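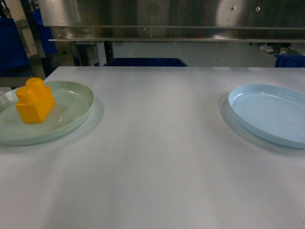 3.2 Examination of the enamel

The Leven group consists of 387 enameled objects, mostly cigarette cases, card cases and small frames made of silver or gilded silver. All were examined under low magnification in raking light. Losses were entered on a printed outline of each object and sorted by position: edge, hinge side, thumbpiece or open field. Repairs in cold-set resin were entered separately, as these fluoresce under ultraviolet light and can be told apart from fired enamel in most cases. Opaque white grounds were left out of the comparison.

Engine-turned patterns were classed as wave, sunburst, barleycorn or moiré. Where two patterns met on one panel, the pattern covering the larger area was used. Depth of cut was taken only at existing losses, where the bare metal could be reached without touching sound enamel. This left 11 objects with a usable reading on both lid and base, a small number that limits what can be said about depth.

Figure 2. Orange-yellow plastic piece with two round caps; the upper cap has a faint embossed pattern.

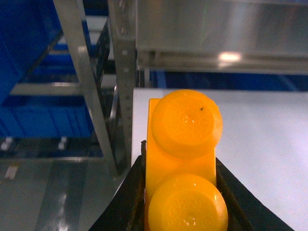

3.3 Edge losses and hinge design

Edge losses were more common on cases with a concealed hinge than on those with an exposed knuckle. The concealed type, as made by the Enau workshops, leaves a narrow strip of metal between the enamel and the fold – often too narrow to absorb pressure when the lid is forced past its stop. The Sivberg pieces have a wider border and a heavier gauge of silver, and their losses lie mainly in the open field.

Color had less effect than expected. Translucent green and translucent blue showed similar patterns of loss once hinge type was taken into account. Pink and mauve enamels were too few to compare.
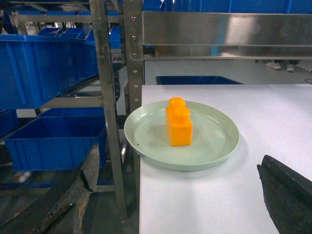
One reader of the draft objected that hinge type and border width cannot be separated in this group, and that the Enau losses may reflect thin silver alone. The objection is fair for the cigarette cases. Among the card cases, gauge varies within each hinge type, and the difference in edge loss remains, though it is weaker.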